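# The Gokov Arm, Rented by the Month

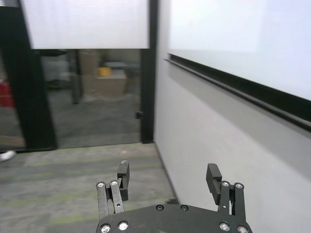
*The Gokov's two-finger gripper, open, in a carpeted office with a whiteboard and a glass door beyond.*

Most small companies that want to try a robot arm have to buy one first. Nerby, a rental firm in Curnasville, will send one out on a wheeled base with a gripper, a wrist camera and a tablet, and take it back when the term is up. The shortest term is 60 days. The arm is a Gokov, and the price for that first term is $2,261, delivery included.

We used one for a full term in our own offices, with the help of Dzifa Ofori, who runs the shipping desk at Fernandes, a parts reseller on the floor below. She had a job in mind. Fernandes sends out small boxed parts all day, and somebody has to move them from a tray to a scale and then to a bin.

Nerby's installer, Réjean Melnyk, brought the kit up in the freight elevator and had it standing and powered before lunch. The base needs a normal wall outlet. It has four wheels that lock with a foot lever, and on carpet the lever takes a firm push. Melnyk ran the arm through its range, marked the reach on the floor with tape, and set the speed limit on the tablet. The limit has a passcode, and customers get the passcode only after they finish the training.

The training takes two hours. Ofori and I both did it. Most of it is about stopping the arm, moving it by hand and teaching it positions. You hold a button near the wrist, push the arm where you want it and tap the tablet to save the point. After that you string the points together and add commands to open or close the fingers. Anyone who has programmed a thermostat can manage it, though the menus for gripping force are two screens deeper than they should be.

The gripper is the best part of the package. Its fingers ride on paired linkage bars and carry flat black pads, and they open wide enough for every box Fernandes stocks except one long carton of belts. The pads held cardboard well. They did less well with bagged parts, which slid out when the bag was only half full. Nerby sells a softer pad for that, but it isn't in the base rental and we didn't test it.

The camera view comes up on the tablet with the gripper always in the lower part of the picture. That is useful when you are lining up the fingers over a tray, and less useful for anything low and close to the palm, where the plate gets in the way. Ofori learned to tilt the wrist a little and look past it.

"I stopped looking at the arm after a week," she said. "I just looked at the screen."

By the third week the arm was moving boxes from the tray to the scale without much attention. It is slow. At the speed limit Nerby sets for rooms with people in them, Ofori could beat it by hand at any time. What she got was the chance to do labels while it worked, and she said that was worth having in the afternoon rush – less so in the morning, when there are fewer orders than arms to pack them.

We had one real fault. The tablet lost its connection to the base and the arm stopped partway through a move, holding a box. Buppha Wannasri, on Nerby's support line, talked us through a restart and then sent a new cable, and the problem didn't come back. Support is open on business days only. A shop that ships on weekends should ask about that before signing.

The contract is short and mostly clear. Scuffs and worn pads are covered. A bent finger is not, and the replacement is billed at list price. If you decide to keep the kit, half of the first term's rent comes off the purchase.

Hanyu Fang, who manages rentals at Nerby, told us a second gripper with a deeper opening will be offered in December. That would take care of the belt cartons. Fernandes has signed for another term in the meantime, and the arm has gone downstairs.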